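Workshop notebook, July, afternoon

Subject: hangers for the Lirnerwood order, second round

I continue from the last entry, where I wrote that the hangers with the ring in the middle are still not decided. Arnel Salazar has asked me to finish the comparison before he answers Lirnerwood, so today I did only hangers and left the drawer dividers for later.

We have two suppliers. Flasari sent theirs in one big carton, 171 pieces, with no paper between them. Mangubat sent fewer, each in its own bag. I have thrown the bags into the recycling but kept the labels, they are in the blue folder if somebody needs the batch code.

First the weight of cloth. I hung the same winter coat on one hanger from each supplier and left it for 33 hours on the rail by the door. On the Mangubat hanger the shoulder stayed as it was. On the Flasari one the arm came down 2 mm on the left side, measured from the rail with the steel ruler. When I took the coat off it went back, but not fully. I would like to repeat this with a different coat, as the pockets of mine were not empty (keys, and a tape measure which I had been looking for since last month).

Then the thin lower bar. Lirnerwood wants it for trousers and also for scarves. My trousers in cotton stay well. A silk scarf slides to one end each time I lift the hook from the rail, with both suppliers the same. Arnel proposed a strip of rubber on the bar. I tried it with what we had in the tool cupboard and it holds, but it leaves a mark on light fabric, so I don't recommend this one. Maybe silicone.
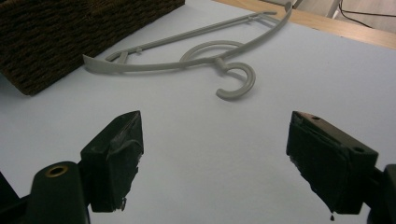

For the ring I have more doubt. Lirnerwood wrote in their list that it is for ties and belts, and a belt does go through without effort. But when three hangers are put together in a basket the hook of one goes into the ring of the next, and you pull out all of them. This happened to me many times this afternoon. If the customer stores them in the Lillus basket, as is shown in their leaflet, they will have the same trouble. A smaller ring would help, or they should be stored all in one direction, with the hooks to the same side. I tested the second way and it is better, though it takes patience.

The colour: the grey is fine for me. Arnel finds it a bit cold near the dark baskets and would prefer sand. This is for Lirnerwood to choose, we only have to say that the sand costs more and comes 3 weeks later.

The hook is open wide enough for our thick rail and for the thin one. It doesn't turn. I asked Mangubat if they make a turning one and the answer was yes, in metal, but then the hanger is not any more of one material and the recycling point may refuse it.

To do:
Repeat the coat test, pockets empty.
Ask Flasari if the arm can be thicker near the neck.
Order a short piece of silicone strip.
Return the ruler to the upstairs room.
Write to Lirnerwood about the ring before they print the new leaflet.

Added at 17.40: Arnel has tried the scarf with a knot around the bar. It stays, but he needed both hands and the silk is now creased. I have put it with the ironing.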